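### 3.2 Family writing as a record of childhood

Parents who write about their children online tend to start late. Of the 38 parents in the Bresley group, only 8 began in the child's first year. The rest began once the child could talk, and most gave the same reason: they wanted to keep the things the child said. Entries had a median length of 150 words.

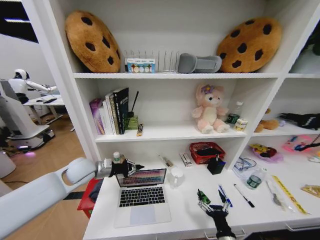
**Figure 3.** Shelves with books and two cookie-shaped pillows.

Mathebula's coding scheme sorts entries by intended reader. We kept her three groups -- the child as an adult, relatives, and strangers -- and added a fourth for entries addressed to the writer. Of the 236 entries coded, those written to the future child were the least likely to mention illness or money. Bedtime talk and favorite stories came up often in all four groups.

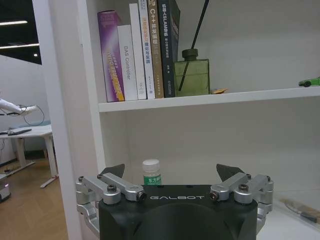 **Figure 4.** Small bottle with a green label and white cap, lower shelf.

Two parents in the Mansour group stopped writing in December, when their children asked to read the entries. Both had used the child's real name. Dewulf coded these entries separately, and they are left out of the totals given in this section.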